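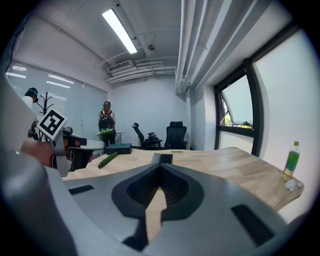
How can a robot arm learn a household task when no robot is present during teaching?

A person performs the task with a pair of hand-held grippers that carry their own cameras, and the recorded video and hand motion are later used to train a control policy for an arm fitted with matching fingers.

Visit to the Iromus Manipulation Laboratory, Grevmont
Report of the Ferri Institute study group

The study group of the Ferri Institute visited the Iromus laboratory in July at the invitation of its research office. The purpose of the visit was to review the laboratory's method for collecting two-handed demonstrations and to judge whether the Institute could adopt it for its own work on food handling and table clearing. The group was received at 9:30 a.m. and spent the morning in the collection rooms and the afternoon with the training and evaluation staff.

Background

The Institute has until now gathered its training data by teleoperation. An operator moves a leader arm and a follower arm copies the motion. The resulting data are clean, but each session requires a working robot, a safety area and a trained operator, and all of our recordings come from the same bench. Policies trained on them have performed well at that bench and poorly elsewhere. Our last internal review named this as the main limit on the program.

The Iromus approach separates collection from the robot. Demonstrators work at a desk or table in an ordinary room, holding a gripper in each hand. Each gripper has a wide-angle camera that moves with the hand and looks out past the fingers. The position of the hand is recovered afterward from the video and from motion sensors in the housing. Where both grippers are in use, printed markers help the software relate one hand to the other. The laboratory considers this last point important, as a small error in the distance between two hands can spoil a handover even when each path is accurate taken alone.

Collection procedure

A session lasts 30 minutes. The demonstrator receives a short written task, such as moving a vegetable from one side of the table to the other or passing an item between the hands, and repeats it from different starting positions. Objects are moved between attempts. The session leader does not correct style. Hesitations and second tries are kept if the task is finished, on the view that a policy that has only seen perfect motion will not know what to do after a poor grasp.

Before each session the demonstrator passes both grippers slowly over the work surface so that the software can build a map of the room. The group was told that this step is the one most often hurried by new staff. Plain walls and bare tables give the software few features to hold on to, and collection rooms are therefore left furnished in the usual way. Blinds, chairs and shelving stay where they are.

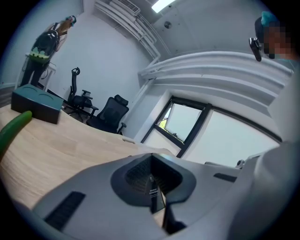

The same reasoning applies to people in the room. Other staff may enter, stand or walk past while a demonstration is under way, and the recording is not stopped on their account. Faces are obscured at a later stage by a separate program, and a staff member checks the output before the files are released for training. The group asked whether moving people disturbed the position estimates. The laboratory replied that they seldom do so on their own, but that a person close to the camera in a room with little other detail can cause a session to be set aside.

Processing and selection

During the period under review the laboratory recorded 1,119 demonstrations of its table tasks. After processing, 849 were accepted for training. The main reason for rejection was loss of tracking, usually when a gripper was turned quickly toward the ceiling or brought very near the table surface. A smaller share was rejected on account of timing faults between the left and right recordings.

Accepted demonstrations are converted into a common format developed with Zullent, the laboratory's software partner. The Zullent tools line up the two video streams, estimate the opening of the fingers and write out the hand paths relative to the gripper itself, not to the room. A path recorded at one table can then be used at another without measuring either of them. The group regards this as the most useful part of the system for our purposes and has requested the format description.

Evaluation

In the afternoon the group observed policy trials on a two-arm station. The arms had been given fingers and cameras of the same shape as the hand-held units. Long objects placed at an angle were generally picked up without difficulty. Smooth round objects were less reliable, and on one occasion an arm closed its fingers short of the object and did not try again. Staff stated that the arms cannot yet match the wrist speed of a person and that demonstrations are slowed in processing to allow for it - a step they hope to drop once a lighter wrist is available.

The group raised three concerns. The first is contact force, which the present grippers do not measure. The second is reach: a person may comfortably take up positions that an arm mounted beside the table cannot, and the laboratory filters such paths only after recording. The third is fatigue. Members of the group who tried the grippers found them manageable for a short period but would not wish to hold them through several sessions without a break. Iromus limits each demonstrator to 2 sessions before a rest.

Findings

The group finds that the method is sound for table tasks that do not depend on fine control of force. It does not replace teleoperation in our force studies, which should continue on the existing bench. For clearing and sorting tasks the gain in variety of rooms and objects appears to be worth the loss of some recordings in processing.

It is recommended that the Institute borrow one pair of grippers for a trial at the Grevmont annex, using the Iromus session rules without change so that rejection rates can be compared fairly. A member of the technical staff should attend the next training day on room mapping. Questions of consent and the storage of unprocessed video have been passed to the Institute's data office, and no recording will begin at the annex until its reply has been received.

The study group thanks the staff of Iromus for their time and for allowing access to rejected recordings as well as accepted ones. Copies of the session sheet and the task list are held in the Institute library.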